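About Madby

Madby tests and reviews small tidal and wave power designs. We are an independent engineering office of eight people in Follside, and most of our work consists of reading other people's claims about marine energy and checking whether the numbers hold up. Often they don't.

Hajar Bouazza started the company after a long stretch on the developer side, where she wrote a fair number of those claims herself. Maribeth Soriano joined her a year later from port engineering, mostly to ask what happens to a mooring line in its third winter. They still run the office together, and every report goes out with both their names on it or it doesn't go out.

Why we are hard to please

Wave power has been about to arrive for a very long time. We have seen the same hinged raft proposed under several names, with a new color of paint and a cost curve that bends down just after the funding period ends. We would like some of these machines to work. We live on a coast with plenty of water moving past it, and our power bills are as high as anyone's. But wanting a thing to work is a poor way to judge it, and the people putting up the money should hear from someone who isn't selling the machine.

So we ask for raw data. A chart in a slide deck doesn't count, and neither does an average taken over the best month of the year. If a developer quotes output, we want to know the sea state, the hours offline, and who held the logger. If they quote a service life, we want to see the bolts.

What we do

Design reviews. You send drawings, load cases and test results, and we send back a written opinion. The standard review takes 27 working days. We have been asked to do it faster and have found that we miss things.

Tank test witnessing. Two of us attend, we write down what was run and what was skipped, and you get our notes whether or not they flatter the device.

Site checks. We compare the resource figures in a proposal with measurements, where measurements exist. Where they don't, we say so on page one.

We also maintain Ellis, our in-house record of failures in small marine devices. It holds 711 entries at present, and more than half involve seals, connectors or cables. The turbine blades that everyone worries about come well down the list. Clients can search Ellis free of charge while a review is open.

What we don't do

We don't take success fees or shares in place of payment, and we don't write supporting letters. Tutero, our modeling tool, is not for sale either. It is good enough for checking somebody else's sums - we would not design a machine with it, and we would worry about anyone who did.

We also don't issue certificates. Some visitors to this page are looking for one, and they need an accredited body, which we are not.

Getting in touch

Write to the office with a short outline before sending any files. Maribeth reads new inquiries each morning until 10 a.m. and will tell you plainly if we are the wrong people. The office closes for the first half of July. 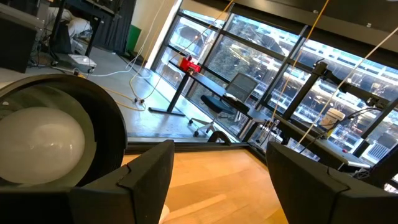
Light wooden tabletop and round frosted bulb, Madby.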